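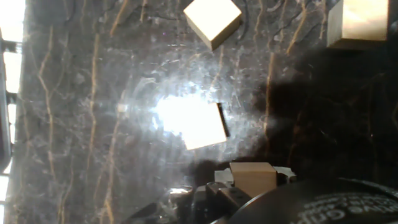

Pale wooden cubes on dark marble.

We got back from Drevier in May. The drive was 312 miles and we stopped for the night at Ochoa, where the room cost £60 with breakfast. I would stay there again.
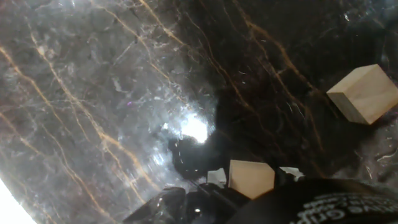
Orange veins in the stone.

The coast path was shut for almost 2 miles, so we took the bus instead. It was late both ways.

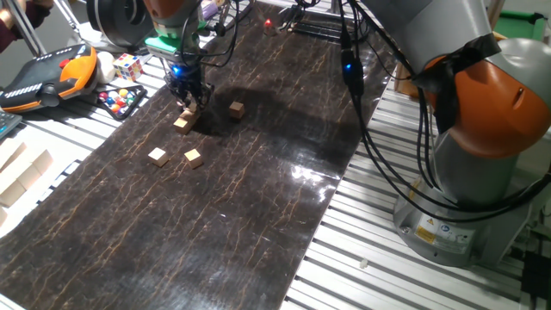 Wooden cubes on the long table.

Next year we may try Nusum. The ferry is cheaper before June and the dog goes free. I still need to book the kennels for August.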